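December 4, 2022

I finally went through the kitchen stuff this week. The apartment in Vudthorpe has one and a half cabinets, depending on how you feel about the one over the fridge, and I have been stacking things in both of them for 7 years without ever taking anything out for good.

The push came from Loretta Zamora downstairs. She is moving to Tillar in March and asked if I wanted first pick of her kitchen boxes. I said yes before I looked at my own shelves. Then I looked at my own shelves.

My plan was to sort by how often I cook with a thing. Weekly use stays in the good cabinet. Monthly use goes over the fridge. Anything I couldn't remember using since last winter goes in a box for Ntombi Nel, who is setting up her first place and has two forks and a kettle.

The small bowls and the saucepan were easy. They get used all the time, and they went in the weekly pile before anything else.

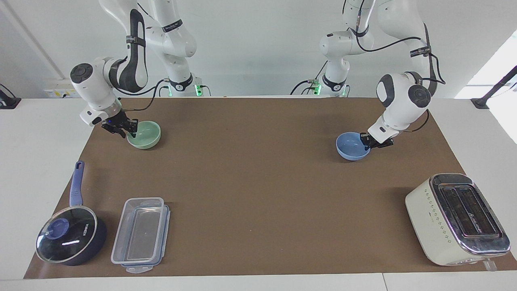
Should a saucepan be stored with its lid on?

Only if it is completely dry. A closed pan that went away damp will smell stale by the next time you want it. If you have the room, turn the lid upside down on the pan so air can get in, and you can set a bowl or two on top of it, as long as the lid sits flat.

I don't always have the room. The shelf in the good cabinet is low, and a pan with an upside-down lid and two bowls just fits if I push it to the back. I measured wrong the first time and had to take everything out again.

The long handle is the other problem. A pan takes up one circle of shelf plus a stripe. I tried it pointing at the back corner, which works, but then you have to reach in past the pan to grab it. I ended up with the handle pointing left along the wall. Charmaine Mkhize says to hang pans on a rail and be done with it. She owns her walls. I rent mine, and the lease has a full paragraph on drilling.

Bowls I now keep in short stacks, never more than 5. I used to have one tall stack, and whatever was at the bottom of it might as well have been at a neighbor's house. Big ones went over the fridge. I eat oatmeal, soup, rice and ice cream out of the small ones, so they get the front edge of the shelf.

Food containers took most of an afternoon. I matched every bottom to a lid and put the ones without a partner straight into recycling. There was a lot of recycling. I also threw out a Xaba travel mug that had leaked since the day I bought it -- I kept thinking a new seal would fix it, and I never bought the seal. 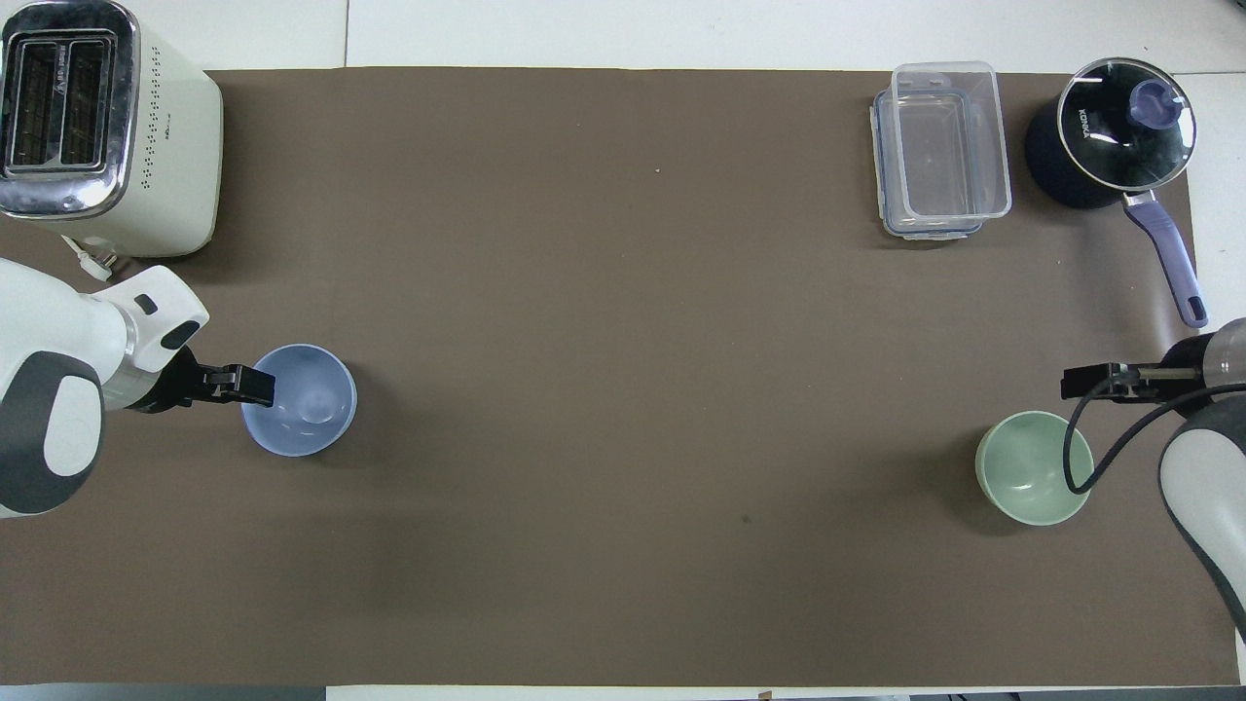
I had decided years ago that appliances live on the counter if I use them before noon, and I'm keeping that rule. The coffee maker qualifies. The blender does not, so it went over the fridge with the waffle iron. The toaster was the one I went back and forth on. It's the cream one with the chrome top and two slots, and it would look fine sitting out, but I mostly eat toast at night. In the end I gave it the corner by the outlet anyway. Carrying a toaster back and forth means crumbs in the cabinet, and I had just wiped the cabinet.

The box for Ntombi filled up faster than I thought it would. It has a colander, the second-best can opener, a pie plate and a set of Vusitz measuring cups I got twice. Mpho Cele is driving over that way and said he'd drop it off.

I haven't told Loretta yet what I want from her boxes. There is a baking sheet I have my eye on, and it would fit in the slot beside the stove. I also need to find somewhere for the cutting boards, which are still leaning against the wall behind the faucet and getting splashed.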